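**Workshop notebook – Fenthorpe kitchen, tray clearing**

2022-05-05

Entry 266. The purpose of the session was to clear and reset the brown tray, which is used in the kitchen as a general resting place for small items. It was last dealt with in November.

The procedure was the one agreed under Wotik. Food is taken first, then packaging, then paper goods. Vegetables go to the refrigerator – ginger excepted, as it keeps well enough in the open. Empty bags are flattened before disposal. The rabbit tissues remain on the tray at all times and should not be put away in a cupboard.

Contents varied between the stages recorded.
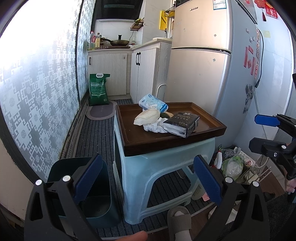
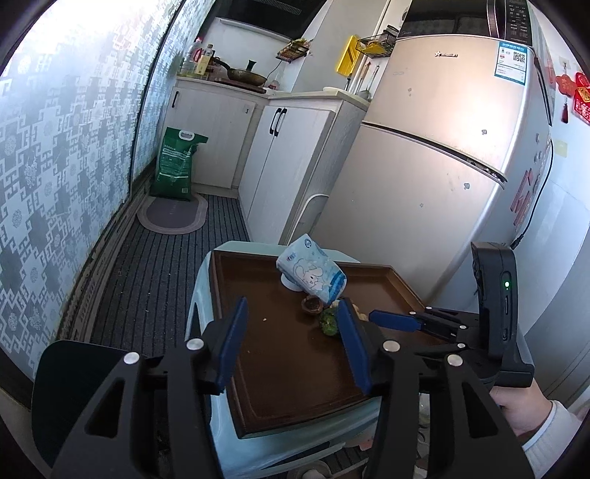
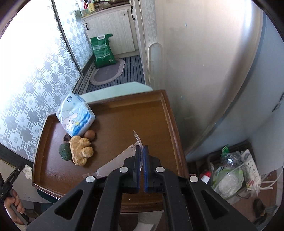

Crumbs are to be wiped from the tray before anything is returned to it. A dry cloth is sufficient for the floor of the tray; the raised rim requires a damp one, particularly at the corners. Colleagues are asked not to use the tray for opened food, which should be covered and stored elsewhere.

Two matters are outstanding. The Rotich sheet still lists the tray under crockery and needs correcting. The Fovo storage tub, item 3349, has not yet been given a shelf.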